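Acta de la reunión de la Asociación de Intercambio de Casas de Indville
Fecha: 22/7/18
Lugar: sala pequeña del centro cívico, con la puerta abierta por el calor

1. Lectura y aprobación del acta anterior

Se aprueba el acta anterior con dos correcciones. Donde decía "casas en Mousavi" debe decir "casas en Drollau", y el plazo para devolver las llaves se cuenta desde el día de salida y no desde el de llegada. Gracias a quien se leyó el acta entera y lo vio, ¡que era larga!

2. Balance de la primera mitad del verano

¡Qué alegría poder escribirlo! Llevamos 133 noches intercambiadas con Lirovport desde el comienzo de la temporada, más que en todo el verano pasado, y los correos que llegan son una maravilla. Una familia de Lirovport cuenta que ha descubierto el mercado de fruta de Indville y que ya no quiere comprar melocotones en otro sitio. Otra pareja se quedó dos noches más de lo previsto porque sus anfitriones alargaron también la estancia allí (todo hablado y apuntado en la hoja, como debe ser).

Se comenta que los intercambios cortos, de fin de semana, funcionan mejor de lo que esperábamos. Varios asistentes piden que el calendario los muestre con otro color. Queda anotado y se probará en la hoja compartida antes de cerrar agosto.

3. Dormitorios y ropa de cama

Es el punto que más conversación dio, y con mucho buen humor. Hay socios que dejan la cama hecha del todo, con colcha y cojines, y otros que prefieren dejar puesta la bajera y el resto doblado en el armario para que cada cual se la haga a su gusto. Las dos maneras tienen defensores entusiastas. Se acuerda que cada casa elija la suya, siempre que lo indique en su ficha junto con la medida del colchón, porque ya ha habido quien viajó con sábanas de noventa para una cama de matrimonio. 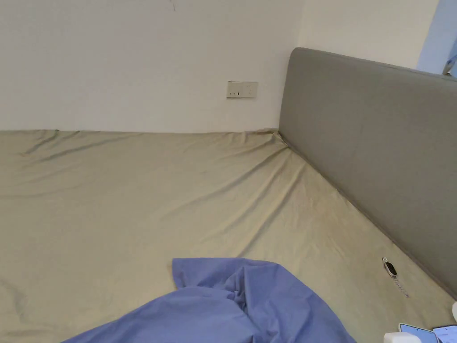
¿Quién pone las sábanas en un intercambio, la familia que recibe o la que viaja?
Las pone la casa que recibe, con un juego por cama y otro de repuesto, salvo que las dos familias acuerden otra cosa por escrito antes del viaje.

Sobre el lavado, se mantiene la costumbre: quien se va deja la ropa usada junto a la lavadora, y quien vuelve a su casa la lava. Se propuso que los huéspedes pusieran ellos la lavadora el último día, pero los que salen en el autobús de primera hora explicaron que no les da tiempo a tender. Se deja como estaba, con libertad para quien quiera hacerlo.

4. Fichas de las casas

Se han revisado ocho fichas nuevas, todas con ganas de estrenarse. ¡Bienvenidas! Tres son de Drollau, que por fin entra en la red después de dos años preguntando, y hay que decir que vienen con una ilusión contagiosa. Una de ellas ofrece bicicletas y huerto, a cambio de que se rieguen los tomates por la tarde.

A las fichas antiguas les falta información práctica: dónde está la llave del agua, qué día se saca el vidrio, si los vecinos de abajo madrugan. Se pide a todo el mundo que las complete. También se pide que las fotos sean sencillas y con luz de día, del dormitorio tal como está y sin preparar nada especial. 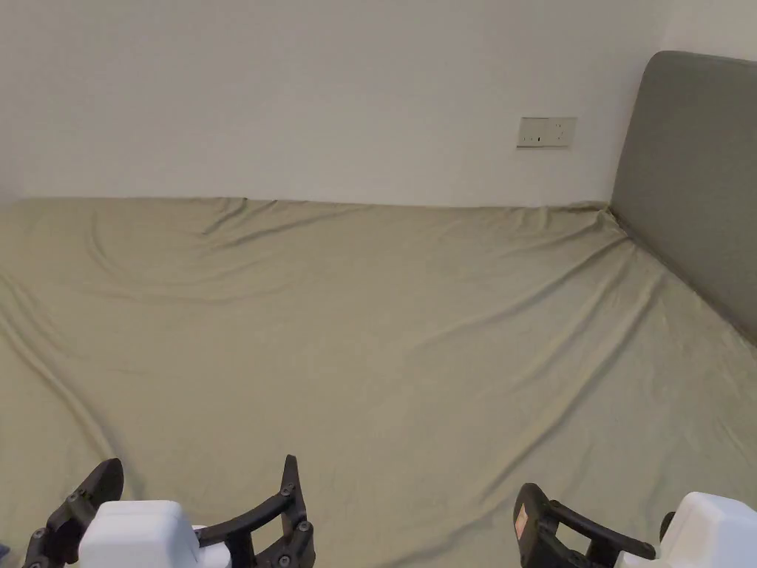
Dormitorio con bajera de tono caqui y pared blanca.

5. Propuesta de hermanamiento con Mousavi

Desde Mousavi nos han escrito para montar un intercambio de grupo en octubre, con varias casas a la vez y una cena conjunta a la llegada. La idea gustó muchísimo. Se habló del transporte (mejor tren que coche, el aparcamiento allí es complicado), de los gatos, que siempre salen, y de si conviene empezar con pocas casas. Se aprueba por unanimidad seguir adelante y enviar respuesta esta misma semana, con una primera lista de interesados.

Queda pendiente decidir el menú de la cena. Hubo dos propuestas, arroz o mesa compartida con platos de cada casa, y empate en la votación. Se volverá a votar en la próxima reunión.

6. Ruegos y preguntas

Se pregunta si se puede intercambiar una casa en alquiler. Se responde que sí, con permiso escrito de la propiedad, y que hay un modelo de carta en la carpeta común.

Se pide un cartel nuevo para el tablón del centro cívico, que el actual está descolorido. Se acepta, y quien tenga mano para el dibujo puede traer bocetos.

Se recuerda que hay un paraguas verde y un táper sin reclamar desde la merienda de junio.

Sin más asuntos que tratar, se levanta la sesión y se pasa a la horchata.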